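Kultcombe Robotics Club - members list
Subject: Re: [kitchen-arm] gripper opening and the pepper task
Date: October 25, 2020

Replying inline. I have trimmed the parts of Ngô's message that were settled at the bench.

> Before we record any more I would like the gripper opening written down.
> Last time each of us used a different value and the grasps can't be
> compared. Which one are we keeping?

Use 514 as the open value in the task file. It is in the servo's own units, so do not convert it. The closed value stays unset, and the controller stops on current. If you change the open value for a test, put it back before you log out, and write the change in the bench notebook with your initials.

The approach height is in the same file. I have left it where Satine put it. Raising it made the descent longer and gave the wrist more time to drift in yaw, and lowering it clipped the top of the pepper on two of my runs. If somebody wants to try a value in between, make a branch.

> Second, the green pepper. When it lies on its side the fingers land on
> the lobes and it rolls. Do we want to fix the pose by hand at the start
> of every run, or let it lie how it falls?

Let it lie. A hand-placed pepper tells us very little about the planner. What I would ask is that the stem direction be noted at the start, because the long axis is estimated from the mask and the estimate flips when the stem is hidden. With the stem showing, the flip is rare. The roll itself is mostly an alignment fault. If the fingers close across the short axis, the lobes center it. If they close at an angle, one finger touches first and pushes.

I have added a check for this. After the pre-grasp move, the script compares the finger line with the estimated short axis and refuses to descend if they differ by more than 14 degrees. It prints the difference either way. Please do not comment out the check to get a run finished - a refused run is a result and should be logged as one.

> Third, the other items. The yellow pepper and the bread piece are close
> enough together that I get one mask for both. Should I move them apart?

Leave them close for the set B runs and separate them for set A. The merged mask is a known problem in the segmentation step and Satine is working on it. The egg shape should stay clear of the others in both sets, since it is our size reference at the small end and we need a clean outline.

In the meantime the green pepper is the only target. The other items are there as clutter. The planner is told which label to pick and ignores the rest, apart from the collision check.

> Fourth, the cabinet. Is it in the collision model or not?

It is, as a box, with a margin. The handle is not modeled separately; the box is drawn large enough to cover it. The basket on top is a second box. The pan is not in the model at all. For now it stays at the front corner by the cabinet, outside the area the arm is allowed to enter, and I would rather keep it there than add another shape this late in the term. When we get to the pan task in November it will need a proper model, handle included.

> Last, do we have a time limit per run?

Yes. The timeout is 3000 control ticks from the start of the descent. Past that the arm retracts and the run is marked as failed. The counter is reset by the start script, so do not launch the task node directly or you will inherit the count from the run before.

Three smaller items that were not in Ngô's message:

The logs go in the Tunadwood folder on the club server, one directory per session. Several sessions are still sitting on the bench laptop. Whoever has the next slot, please copy them over first.

The joint 6 offset was redone after the wrist was taken apart. Pull the new calibration file before you run anything. The old one will load without a warning and leave the gripper visibly tilted at the wrong end of its travel.

The write-up template has a new field for the starting layout. Fill it in from the head camera view at the pre-grasp pose, before the script is told to go down. One line per item is enough, with left and right given as seen by the camera.

Attached is one view with the fingers open over the green pepper.

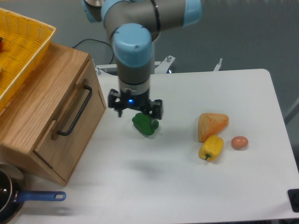 Sivaprasad Kaimal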